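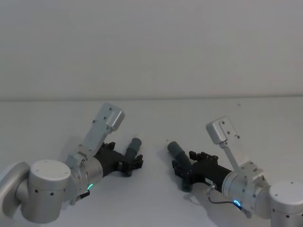 What do you need to learn how pipe fittings go together?

A flat table, a few fittings and enough time to try them in your hands before you ever crawl under a sink.

CLARDALE - Mindbridge is opening sign-ups for Barley, a hands-on course in basic pipe fitting for renters, homeowners and anyone else who has ever stood in the plumbing aisle wondering which part to buy. Classes begin in August at the Ferraro building in Clardale, and there are places for 253 people in the first season.

Barley grew out of a short trial that Mindbridge ran last winter. The trial was one evening long and covered elbows, tees, couplings and the difference between a dry fit and a finished joint. By spring the waiting list had reached 397 names, and a longer course was the obvious next step!

"People come in thinking plumbing is a secret language," said Viola Valentini, who planned the course for Mindbridge. "Then they pick up an elbow and a piece of pipe, push them together, turn them a little, and you can see their shoulders drop. I love that part of the evening. We could have spent the whole first class on it, and a few groups pretty much did."

The new course runs over four evenings, starting at 6:30 p.m. The first two are all dry fitting. Students learn to hold a part square to the pipe, feel for the stop inside the socket, and mark both pieces with a pencil so they line up the same way the second time.

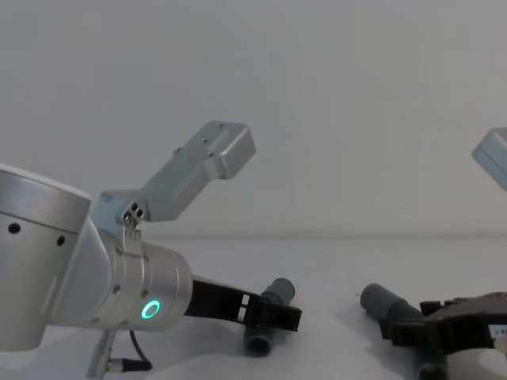
Measuring comes on the third evening, and it is the one Valentini is most excited about. Most beginners measure the gap between two fittings and forget the length of pipe that slides inside each socket, so the piece comes out short. The class works through that with a tape measure and plenty of scrap - short cuts are expected, and they go back in the bin for the next group to practice on.

The fourth evening is for questions from home. Students are welcome to bring a sketch, a phone photo or the worn-out part itself, and the group works out together what it is called and how it connects.

Mindbridge has bought 500 fittings for the course, all in common household sizes. They will stay in Clardale between classes, sorted by size and then by shape. "We argued for a while over shape first or size first," said Valentini. "Size won. A tee that almost fits is no use to you."

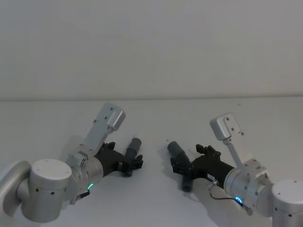 Two dark gray tubes at the white tabletop.

No tools or experience are needed. Barley does not cover gas lines or soldering, and it does not lead to a license. Parts used in class are included in the fee, and each student leaves with a printed sheet of fitting names and a small measuring chart.

Sign-ups are open now at the Ferraro front desk. People on the waiting list from the winter trial will be contacted first, and the remaining places will go in the order that requests arrive.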